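Small two-drawer cabinet, one handle or two?
Forum: Small Storage and Desk Stuff

dovetail_dora
Posted in October, 135 views

Okay, I need opinions before I drill anything. I've got one of those little two-drawer wooden cabinets, pale and oaky looking, roughly a cube, and it lives on top of a table and holds all my pens, tape and stamps. The top drawer has a black bar handle. The bottom one doesn't have a handle like that at all, and it has been bugging me for MONTHS. Do I buy a second black bar and match them, or leave it alone? 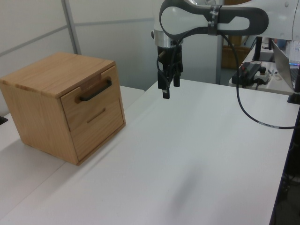 Black bar on top, plain wood below. The cabinet in question.

I've been looking at the Pandik bars because they come in black and the screws are included. My sister thinks I should take the black one off and go all wood (she would).

plumbline66
Leave it alone! I like it the way it is. One dark line near the top and the rest is just grain. Put a second bar on and it starts looking like a filing cabinet that shrank.

Also, drilling into a finished drawer front is a one-way trip. I did it to a Vekmont nightstand and got the holes a hair off level, and now that's all I see when I go to bed.

mossy_kettle
Going to disagree with plumb. Matching handles every time. If it's on a desk you look at it all day long, and a mismatch right at eye level would drive me up the wall. You can make a drilling guide out of cardboard in two minutes — fold it over the edge of the drawer front, mark both holes, tape it down, done.

dovetail_dora
See, this is exactly the argument I have with myself every evening. I will say the top drawer is the one I use constantly, and a bar is so much nicer to grab than a skinny bit of wood. The bottom is just envelopes and spare batteries.

plumbline66
Well then there's your answer. Good handle on the busy drawer, and the envelopes can wait.

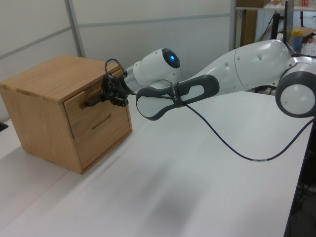
Does a small cabinet slide around on a smooth tabletop when you pull a drawer?
It can if it's light, so put heavier things in the bottom drawer and stick a rubber or felt-and-rubber pad under each corner.

mossy_kettle
Seconding the pads. I use the Prota ones, they come in a sheet of 13, which is a ridiculous number for something that goes on four corners, but the leftovers ended up under my lamp and my radio so I can't complain.

Still think you should match the handles, though.

inkwell_jo
Has anyone said leather pulls yet? A little tan tab on each drawer would look so good with pale wood. I put Ambrosio ones on my sewing drawers and they've softened up beautifully. Only one screw each, too.

plumbline66
Leather tabs get grubby. Mine looked like old bacon after a year.

inkwell_jo
Wash your hands, plumb!

dovetail_dora
Ha! Okay, I'm ordering the pads tonight and holding off on the drill for now. I might stick a strip of black tape across the bottom drawer for a week to see if I like two dark lines — if I stop noticing it, mossy wins and I'll buy the bar.

mossy_kettle
Get the cardboard ready.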